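4.3 Placing the Kerkivon reader on a table

The Kerkivon can be used in the hand, on its folding stand, or flat on a table. Flat use suits long documents and shared reading.

1. Clear a space at least 17 inches wide.
2. Wipe the table with a dry cloth. Grit under the case will scratch the back cover.
3. Set the reader face up, with the charging port toward you.
4. Hold the power button for 8 seconds the first time you turn it on. After that, a short press is enough.
5. Wait for the language list. The screen can stay blank while the reader loads.

Note: If the language list does not come up, charge the reader to 50 percent and repeat step 4.
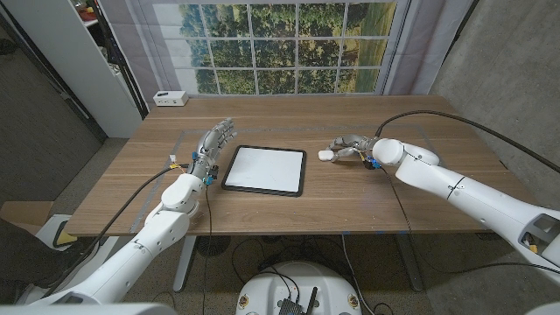
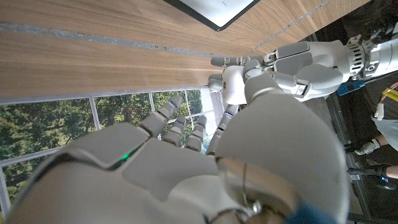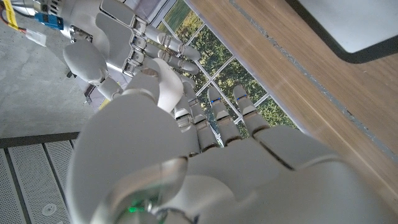
Flat use. First picture: tablet face up on a wooden table, screen blank.

6. Choose a language and tap Next.
7. Choose your home network and enter the password. Capital letters count.
8. Open Settings, then Display, and turn on Table Mode. The page will stop turning when the reader is moved.
9. Set the brightness by hand. Auto brightness is often too low when the reader lies flat near a window.

Caution: Do not leave the reader in direct sun. It shuts down when the inside of the case reaches 102 °F and will not restart until it cools.

Caution: Do not press on the screen to slide the reader across the table. Lift it by both long edges.

Shared reading

Table Mode has a Rotate key at the bottom of the page. Tap it once to turn the text toward the person across from you, and again to turn it back. Notes and bookmarks stay with the page.

If text will not rotate, check that Lock View is off (see 4.5). For the folding stand, see 4.4.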